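Comparing finger pads at Nondbridge: a talk with Rania Haddadin

Rania Haddadin has spent most of this year changing finger pads. She runs gripper trials at Nondbridge, a small group that tests hand-held grippers before the same jaws go onto an arm, and when we spoke on 28 September 2023 she had just closed out a comparison of two pads, one smooth and one textured.

"People want to talk about the arm," she said. "The arm is fine. We have a Skovik arm in the lab and it goes where you tell it. What we lose time on is the last inch."

The comparison ran to 1,018 picks across 56 household objects. Each pad was used by the same people, on the same objects, with the jaws otherwise unchanged. A pick counted if the object was lifted, carried to a basket and let go without being touched by a hand. Haddadin said the rule sounds simple but took a while to agree on.

"Tirta wanted to count a pick if it got there at all," she said, meaning Tirta Kusuma, who handles the data. "I wanted to throw out anything that slid in the fingers. We ended up logging slips in their own column."

Much of the work was done in bedrooms and kitchens. A bed is harder than a table, she said, as the surface gives when the fingertips press on it and the cloth can get pinched along with the object. 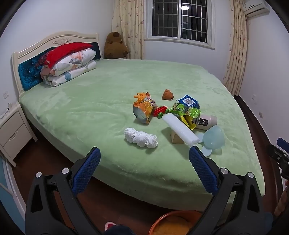 Cillian Keogh
Staff writer

Haddadin likes mixed piles for this reason. Crumpled snack bags and a bottle on its side ask for different things from the blue pads, and a foam cylinder propped on a wooden block can shift if a finger brushes it on the way in. She asks operators to open the jaws wide and come in slowly.

"The bottle is where the smooth pad did badly," she said. "It would close, you would think you had it, and then it rolled. With the texture it was a lot better."

On snack bags the two pads came out nearly even. Small building blocks were also close, though she said the studs sometimes caught in the texture on release. Cloth went the other way from what she expected. The textured pad picked it up more often but was slow to let go, and operators took to shaking the tool.

"I don't like that," she said. "An arm can shake too, but you don't want to plan for it."

The textured pads also wear. Haddadin's team replaced a set after 68 hours of use, when the pattern had gone flat near the tips. The supplier, Marchand, has offered a harder version. She has not tried it yet and would not guess at how it will do.

Asked whether the hand-held results carry over to the arm, she was careful. A person corrects with the wrist without thinking about it. Her group repeated a smaller set of picks on the arm using a Fuvance controller, and the order of the two pads stayed the same, with lower scores for both.

"So we trust the ranking," she said. "We don't trust the number."

The harder pads are due in October. She plans to run them on four objects first, the bottle among them, before going back to full piles.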